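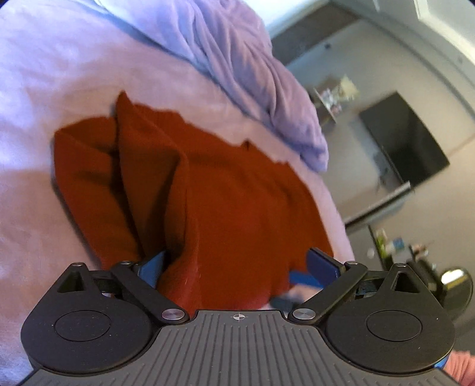 3.2 Cloth items left on the bed

Figure 2 was taken in one of the bedrooms at the Forwood site. A rust-red cloth lies bunched on a pale bedsheet, with the duvet crumpled further up the bed. We coded cloth of this kind as 'surface clutter' when it was on top of the bedding, and as 'bedding' only when the resident named it as part of the made bed.

Of the 26 bedrooms in the study, 15 had at least one loose cloth item on the bed at the first visit in March. Residents gave different accounts of these items. Some planned to fold them later, while others used the bed as a sorting area – clean things at one end, things for the wash at the other – and cleared it before sleeping. Following Wongsuwan, we treat the second group as having a working system, even where the bed looked untidy to the visitor.

Colour also mattered to how residents talked about the task. An item that stood out against the sheet was usually mentioned first and put away first. Items close in colour to the bedding were often left until the duvet was straightened, and in two homes they were folded into it by mistake.

Fig. 2. Rust-red cloth in soft pleats on a bedsheet, Forwood site.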